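Chapter 6
Setting Up the Bench

By now you have a robot that stands up straight and a box of screws you hope are spares. Before we write a single line of motion code, I'd like you to spend an evening on something far less exciting, and that is the surface the robot will work on. I know, I know! When Amerley Issahaku and I put ours together in the shared workshop at Jonthorpe, we skipped this part completely, and we paid for it all through May with a robot that reached very confidently for places where its dishes had been the day before.

So bolt the base down first, and check the bolts again after the first hour of running. Then lay your tape. We like blue painter's tape on a plain mat (it peels up nicely when you change your mind, and you will), with one line running straight out from the front of the base so that you always have a center to measure from.
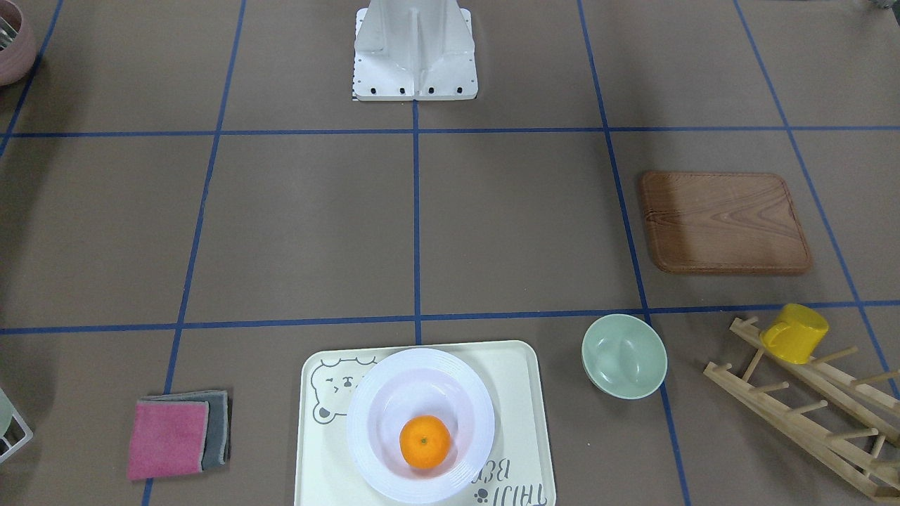 Once the lines are down, give every object a home and write it in your notebook. Kitchen things make good practice, being cheap and all sorts of shapes: a round fruit rolls, a deep bowl hides its far rim, and a mug has a handle that can point any way it likes. Start with 2 objects, work up to 6, and leave the full table for the exercises at the end of the chapter.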